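Subject: Re: [floor-list] Folding station, who does what from June

Dzintra Ots wrote:

> Can somebody say in plain words what happens to the folding table people once Skudeo is switched on? I've read the notice twice and it says "redeployed toward value." I have worked here long enough to know value isn't a department.
>
> Also, are we still on 163 pieces a shift while we're teaching the thing?

Dzintra,

Plain words, as far as I have them. I asked Kavinda, who asked Lalham, who sent back a slide.

The folders stay on through the summer. For the first stretch the job is to fold shirts the way you always have, only with the hand grippers on, so the software has something to copy. You will be slower. Hường has folded for this company longer than the roof has been on, and her first polo with the grippers looked like something pulled out of a gym bag. By lunch she was fine, and by the afternoon she was correcting the trainer on collars.

On the target: no. I got Heidrun to put it in writing. While you're on grippers the number is 100, and a fold that has to be redone doesn't count against you. If a supervisor tells you otherwise, forward them this and copy me.

Lalham wants 3000 folds before they'll let the arm try one by itself. Polos first, as they have a collar and a placket and apparently that's educational. Sweatshirts after. Please don't tidy up your technique for the occasion. Andri started folding like a department store window, and they had to ask him to go back to his usual.

What I can't tell you is what happens after that. The slide has three jobs on it: checking, exceptions, and "station lead." Checking is real, and it pays the same. Exceptions means whatever the arm drops. I've asked what a station lead leads, given that the station will be an arm and a table, and I'm waiting to hear.

My own view is that people who teach the machine ought to be paid for teaching, on top of the hourly. I raised it and was told it was an interesting point. I'll raise it again until it's boring.

Bring questions to the break room at 2:30. There will be the usual coffee, so bring your own.

Ammann

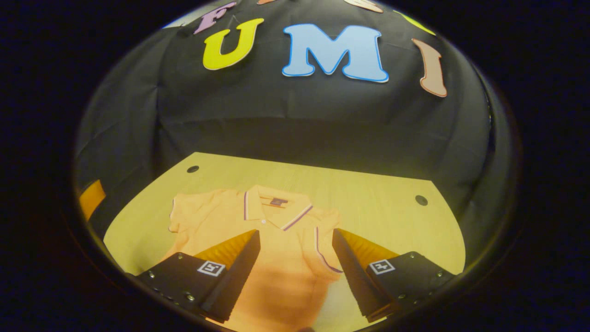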